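Forum > Robotics on the Bench > Grippers and Tools

Two-finger gripper for a breakfast task: long pointed fingers or wide soft pads?

Tomoyo Uchida

Hello everyone. I work with two arms on one table, and our task is a breakfast: cereal, a drink and a bagel. I must choose one set of fingers for both arms before the end of April. I have tried the Bakex fingers, which are long and pointed, and the Flurkeo pads, which are wide and a little soft.

The cereal box is my main difficulty. When it is tilted over the bowl, the grip must hold the weight of a box whose contents are moving to one end.
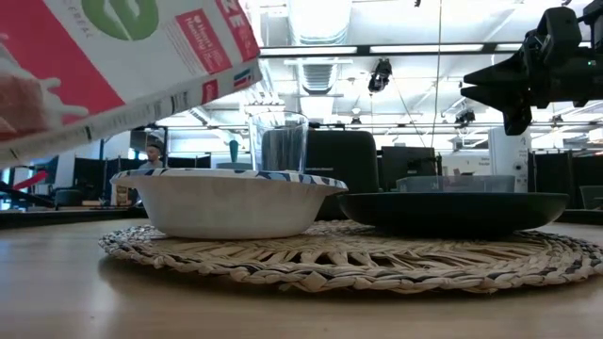

With the pointed fingers I made 120 pours and the box turned in the grip 11 times. With the soft pads it turned less often, but the pads are too thick for picking up a bagel from a plate with a raised rim. They touch the rim first and push the plate across the placemat. I do not want to change fingers in the middle of the task. Which would you keep? The controller is a Kakero and I can set the closing force separately for each arm.

Colette Vasseur

I would keep the pointed ones and change where you hold the box. Many people take it near the top, as a person does, but then the cereal slides far away from the fingers and the box wants to rotate. Try to hold it closer to the middle, across the narrow sides. 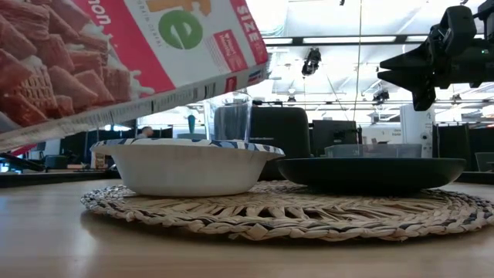 Please also look at your pouring speed. We had the same trouble with Royer fingers, and half of it disappeared when we made the last part of the tilt slower. For the closing force, increase it in small steps and stop when the cardboard begins to bend. A crushed box pours badly.

One more remark about your fixed camera. A view from the side is good for the angle of the box, but it is poor for judging whether a finger is inside or outside the rim of the plate. I would compare every test from above too.
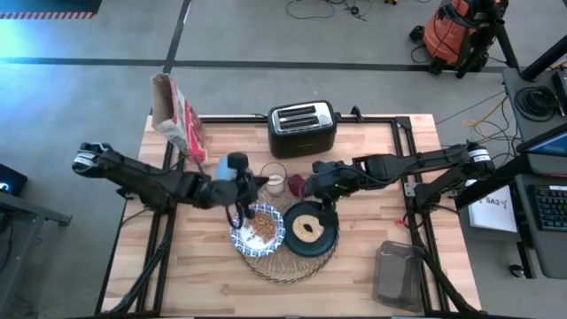 Both arms over the table, with the bowl and the bagel plate between them.

benchtop_2006

just put rubber tape on the pointed fingers, cheap and it works. change it when it gets dusty from the cereal

Tomoyo Uchida

Thank you both. I moved the grip lower and it is already better. The tape I will try tomorrow morning, on one arm only, so that I can compare.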